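The Man Who Reads the Backs of Things

11/21/19

Edgardo Pascual keeps his office above a muffler shop on Gruber Street, and he warns visitors that the stairs are worse going down. He has written the small print on food packages for most of his working life. If you have ever stood in a kitchen at midnight wondering what "best if used by" commits anybody to, you may have been reading his prose.

"I'm the most widely unread author in the county," he said, moving a stack of cracker boxes so I could sit. "My sister has a poem in a church newsletter. She has more fans."

He started at Meltow, a maker of frozen dinners, where he was hired to answer the phone and was handed the cooking instructions when the previous writer left in the middle of a lasagna. The old text ran to 500 words and included a paragraph on oven safety that he describes as "basically a sermon." He cut it to 20 words. The company got complaints for a month, then the complaints stopped, and he was given a desk with a drawer that locked.

"People think the trick is being short," he said. "I could write 'Heat it.' That's short. Then a lady calls and wants to know if she takes the tray out of the box first."

Did a lady call?

"A man. He was very polite about it. The fire department was there."

Since then Pascual has worked for himself. His longest client is Roltton, which sells dried soups, and his favorite was Dillar, a pickle company that let him get away with "Refrigerate after opening, or eat them all." The line lasted one printing. He still has the jar on a shelf, empty, with pens in it.

His one employee is Jonalyn Manalastas, who came in May to help with the filing and now argues with him about commas from a desk by the window. She thinks he is too fond of the word "contents." He thinks she is too fond of exclamation points. They have been fighting for two weeks over whether a soup can tell you to "enjoy."

"It's an order," Pascual said. "I paid for the soup. I'll feel how I want."

"It's friendly," Manalastas said, without turning around.

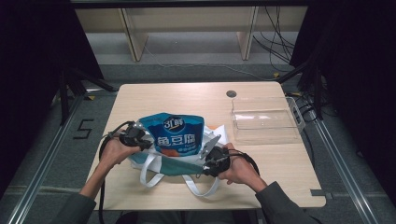
What bothers him most is "tear here." He has written it more times than he can stand, and he considers it the least honest phrase in print. In his experience the notch is on the other side, or it leads down the seam and quits, and the customer goes for the scissors.

"I put 'tear here' because the client says put 'tear here.' I've asked to put 'try here.' They don't laugh. I've sent that joke to four different legal departments."

Imported snacks give him a different kind of work. A small grocer will bring in a bag from overseas and need an English sticker for the back, and the sticker is always the size of a stamp. Pascual doesn't read any of the languages, so he pays Kamonchanok Jitpraphai, a retired court interpreter, to tell him what the package says. Her translations arrive with opinions. One, for a shrimp cracker, ended with the note "They are proud of this and should not be."

He showed me his invoice book, a green ledger, open to number 1319. It was for a tea label and came to less than my parking. Rates haven't moved much, he said, and some clients have started doing the job themselves, a development he follows with grim pleasure. He keeps a folder of the results. The best is a rice package that advises the cook to "stir until told."

"I think about that one," he said. "Told by who?"

I asked whether he reads labels at home. He said he hasn't followed a package direction in 10 years, and that his wife does the soup.

On the way out I stopped at Manalastas's desk to see what she was working on. It was the Roltton can. "Enjoy" was in, in pencil, followed by a very small exclamation point, and Pascual had initialed the margin.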